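3.2 Floor-level clutter in the living areas

The second part of the Lodden survey dealt with objects resting directly on the floor. Households were asked to leave the room as it stood, and each floor was divided into an open zone and a wall zone, the latter extending 30 cm from the skirting board or from the front of any furniture placed against it. In all, 378 items were recorded. Cables and power adapters were entered separately from boxes and other containers, following the scheme of Nzioka. A cable running between two pieces of furniture was entered once, under the piece nearest its plug. 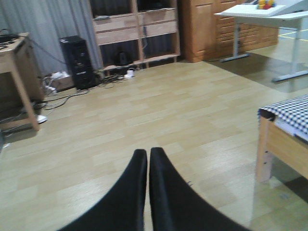 Figure 2. Living area with laminate floor, shelving unit and side table. Cables and white power adapters lie on the floor near the furniture.

Wall zones held most of the entries in every home. Open zones were often clear, and where they were not, the items tended to be small and light in colour, which made them easy to miss on pale flooring. Tangled cables posed a further difficulty, as the two assessors did not always agree on where one cable ended and the next began. Such cases were entered as a single group and marked for review. Curtains reaching the floor were treated as part of the wall, and anything wholly behind them was left out of the count. Drawers and closed cupboards were not opened at this stage; their contents are covered in Section 3.3.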